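Feeding a Small Town: What I Found Out About Eating Out in Brisosthorpe

Project report, Food and Place module

Why I picked this

I grew up a short bus ride from Brisosthorpe and always thought of it as a place where you could get chips, a roast on the right day, and not much else. When I came back in September after a summer away, there was a queue outside a dumpling shop on the old market street at half past eleven in the morning. A queue! In Brisosthorpe! I stood in it, ate the best pork and chive dumplings I have had in my life, and decided on the bus home that this was going to be my project.

The question I settled on with my tutor was fairly simple. How do people in a small town choose where to eat out, and has that changed as new places have opened? I also wanted to know whether the annual Sakbridge Supper, a big outdoor meal held down by the river, makes any difference to the cafés and restaurants during the rest of the year.

How I went about it

I used three sources. The first was a set of old menus and listings kept in the local studies room at the library, which go back much further than I expected (there is a typed menu for a hotel lunch with tinned grapefruit as the starter, served with a cherry). The second was a paper and online questionnaire for people who live in or near the town. The third was visiting, which was by far the most enjoyable part and also the most expensive.

For the visits I chose four places that were as different from each other as I could manage: Xie, the dumpling shop; Tanberg, a bakery and café that does open sandwiches; a long-established fish and chip restaurant; and a pub with a proper dining room. I went to each at lunch and again in the evening where they opened late enough. Each time I wrote down what was on the menu, what was on the specials board, how people were sitting and how long they tended to stay. I did not record anything people said to each other, as agreed on my ethics form.

I kept my notes in one big spreadsheet. In hindsight I should have fixed the column headings before the first visit. "Atmosphere" turned into a dumping ground for everything from the music to the state of the ketchup bottles, and sorting it out took two long evenings.

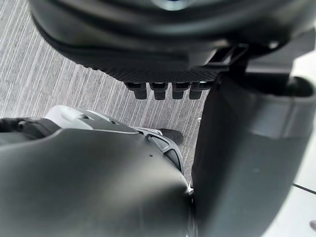 What the questionnaire showed

Most people who answered eat out in the town itself at least now and then, and the most common reason for picking a place was that someone they knew had recommended it. I had expected online reviews to come top. They came well behind, and behind "I walked past and it smelled good", which was an option I added half as a joke after a pilot run with my flatmates.

Price mattered to everybody, but in different ways. Younger people wanted to know the total before they sat down. Older people were more bothered about portion size, and several wrote long comments in the margins about the shrinking of puddings. One person drew a diagram of a crumble.

The answers about new food were my favourite. I had asked whether people had tried a dish in the last year that they had never eaten before. Lots of them had, and the dish was very often something from Xie or Tanberg. Pickled herring on rye came up again and again - sometimes with love, sometimes with horror, once with both in the same sentence.

What I noticed on the visits

Xie has a short menu and hardly changes it. People order fast, eat fast and leave happy. Lunch is the main event, and by two o'clock the spring onion pancakes have usually sold out. If you go, go early and order those first.

Tanberg is the opposite. People linger there for hours. The cardamom buns come out in the middle of the morning and the whole room seems to turn towards the counter. In the evening it becomes a supper place with a set menu, and the beetroot soup with horseradish cream was the single best thing I ate for this project after the dumplings.

The fish and chip restaurant was busier than either, which surprised me after all the excited talk in the questionnaire. It has bread and butter on every table and tea in metal pots, and the batter is superb. People who told me they loved trying new things were quite possibly in there every week.

The pub was harder to judge. My lunch visit was quiet and my evening visit landed on a quiz, so I did not get a fair picture of its ordinary trade. The steak and ale pie deserves a mention anyway.

The Sakbridge Supper

The Supper started as a bring-a-dish meal and has grown into long tables, stalls and a brass band. According to the printed programmes in the library, the organisers served 2,079 meals in the first year they kept a tally, and 2,967 at the most recent one. Both Xie and Tanberg had stalls at the Supper before they had premises in the town. Looking back through the programmes, I could see the same thing with two older businesses, both now closed.

I think this is the strongest finding I have. A stall lets people try something for the price of a snack, with their neighbours standing next to them doing the same, and that fits very well with what the questionnaire said about recommendations. I can't prove that one leads to the other from old programmes alone, and I would love to see somebody follow a few new stallholders over several years.

Problems and what I would change

The questionnaire was handed out mainly at the library and the leisure centre, so it missed people who work shifts. I would leave copies at the bus station next time. I would also visit each place more often, including in the depths of winter, when I suspect the outdoor tables and the long lunches vanish.

I didn't speak to any kitchen staff, and I regret that. Menus tell you what is being sold but very little about why the herring stayed on and the smoked eel came off after a month. A follow-up project could start there, preferably with a bigger lunch budget.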